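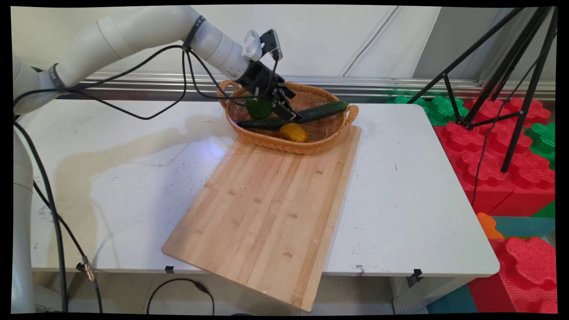

The gripper with a cucumber at the Irnbridge shared workshop.

I joined the Irnbridge workshop in February because I wanted to fix a chair. By spring I was spending every evening with a robot arm and a lot of produce (the chair is still broken, by the way).

The arm project belongs to Ewurabena Ankrah and Vlastimil Gajdoš, who let me in mostly because I own a car and can do the grocery runs. Ewurabena writes the code. Vlastimil does cables, and he has opinions about them - strong ones. My job was the vegetables, and then, slowly, the gripper settings.

Cucumbers are my favorite! They're long, so you want to grab them near the middle, and they're smooth, so a timid squeeze lets them spin. Too hard and you've made salad. We logged 434 grasps in our first month, and I wrote down every one in a notebook with a juice stain on the cover. Bell peppers gave me far more grief, all those bumps and hollows.

We use a wicker basket because Ewurabena wanted something with an uneven rim for the arm to reach over. My first program took 60 seconds to pick up one thing. I cheered anyway, loud enough that the guy at the lathe switched it off to see what had happened.

Next month we start on putting things down gently, and Vlastimil wants to try eggs. I've asked him to buy those himself.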